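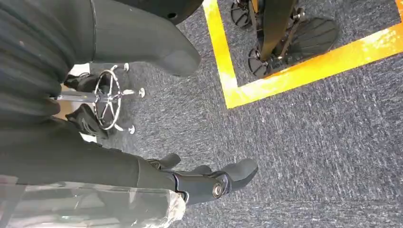

(Photo credit: Jallbridge)

Engineers at the robotics firm Jallbridge say a humanoid robot learned household and workshop tasks faster when its training data came from several operators with different habits, according to a report the company released Monday, January 20, 2025.

The team, led by Leonora Ambrosio, collected 1,303 demonstrations in which a person steered the robot's arms and hands by remote control. One policy was trained on recordings from a single skilled operator. A second used the same number of recordings, split among several people. 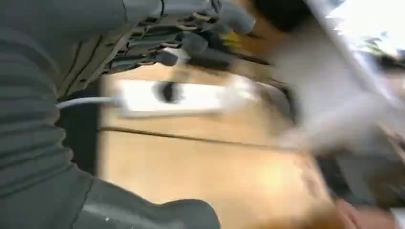 Both policies were then given 205 trials with objects placed in new positions. The mixed-operator policy finished more of them, the report says, and it recovered more often after a missed grasp.

"The single operator was very smooth, and that was part of the problem - the robot rarely saw a mistake being corrected," Ambrosio said.

Co-author Jayson Macaraeg said the gap was smallest on simple pick-and-place work and widest on tasks that needed both hands.

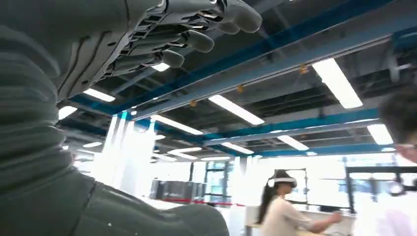
A woman in a VR headset at a work counter. (Jallbridge)

Charalambos Antoniadis, a researcher at Bouzid who did not take part in the study, said the result should be checked on other machines. Jallbridge plans to release 391 of the recordings in February.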